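Filley Cell Practice Kit for Collaborative Arms
Hiltbridge part no. 519

Overview
Specifications
What ships
Placement and use
Support

Overview

The Filley kit is a documentation and marking set for tabletop robot cells that run manipulation tasks next to people. It contains the forms, labels, gauges and cable hardware needed to bring a small cell into line with a written house standard, and to keep it there between reviews. It does not replace a risk assessment. It assumes one has been done by a competent person and that the result is on file.

The kit covers one arm, one gripper and one work surface. Cells with two arms sharing a surface need two kits and the shared-zone supplement, ordered separately.

The procedures were drafted by Torquil Morrison and revised after site use by Jeanie Gillies. The current revision is 2. Forms from the first revision remain valid until they are filled, but the old cable label should be replaced.

Specifications

Form set: 55 sheets, pre-punched, letter size
Labels: 12 types, matte, alcohol resistant
Clearance gauge: stepped, steel, inch and metric faces
Cable ties: reusable, wide
Storage: document box with lid
Revision: 2
Coverage: one arm, one surface

Placement and use

Work surface. Record the surface material on Form A before any task is approved. Polished stone, glass and lacquer reflect light differently at different angles, and a wrist camera will pass through most of those angles in a single cycle. Where the task relies on vision, check for glare at the start, middle and end of the approach. Do this with the production lighting on and the room lighting in its usual state. If a lamp is moved or replaced, repeat the check.

Background. Patterned panels are permitted and often wanted. The panel must be fixed to the cell structure and must not be leaned against it. Write the panel reference on Form A. A change of panel counts as a change of cell condition and starts a new line on the form.

Task objects. List every object by name, material and longest dimension. Thin parts such as pegs, legs and tines are to be entered separately if the gripper can close on them. Garden tools, kitchen tools and similar items with points are classed as pointed objects even when they are small. For pointed objects, the direction of the point at release must be stated in the task sheet, and the speed limit for pointed objects applies to the whole carry.

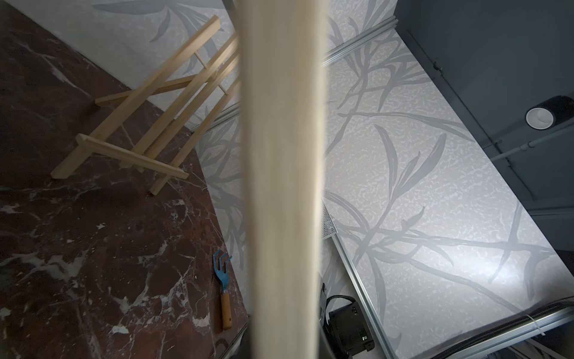 Long objects need their own line as well. A rod, dowel or handle held near the wrist can block the camera and can reach past the marked zone while the gripper itself stays inside it. Measure reach from the far end of the object. The zone boundary on Form B is drawn around that figure, and the gripper outline is not used for this purpose. If the object can be held at more than one point along its length, use the worst case.

Cables. Sleeves and loose leads should be tied at intervals that keep them off the work surface through the full range of motion. Run the arm to each joint limit by hand guiding or at reduced speed and look for loops that open up. A loop large enough to pass over a task object fails the check. Tie tails are to be trimmed flush or turned away from the operator's side. Retie after any service that opens the sleeve.

Powered devices. Any device with its own supply, including lights and controllers mounted on the frame, gets a numbered label that matches Form C. Put the label where it can be read without reaching into the zone.

Stops. Test each stop control at the start of the shift. Enter the result and initials. A missed entry is treated as a failed test, and the cell is not run until the test has been made.

Review interval

Full review is due each November and after any change of arm, gripper or controller. Software updates that affect motion limits also call for review. Updates limited to logging or display do not.

What ships

Form set A, B and C
Label set
Clearance gauge
Cable ties
Document box
Printed procedure, revision 2

Floor tape is not included. The Tamiru tape formerly packed with this kit is stocked as a separate item.

Compatibility

Forms are independent of arm maker. The clearance gauge suits parallel grippers. For suction tools, request the flat gauge when ordering.

Support

Procedure questions: Cameron Purves, Hiltbridge, Clollavthorpe office
Label reprints and form refills: Crisanto Bañez
Returns: unopened form sets only

Page last revised May 27, 2025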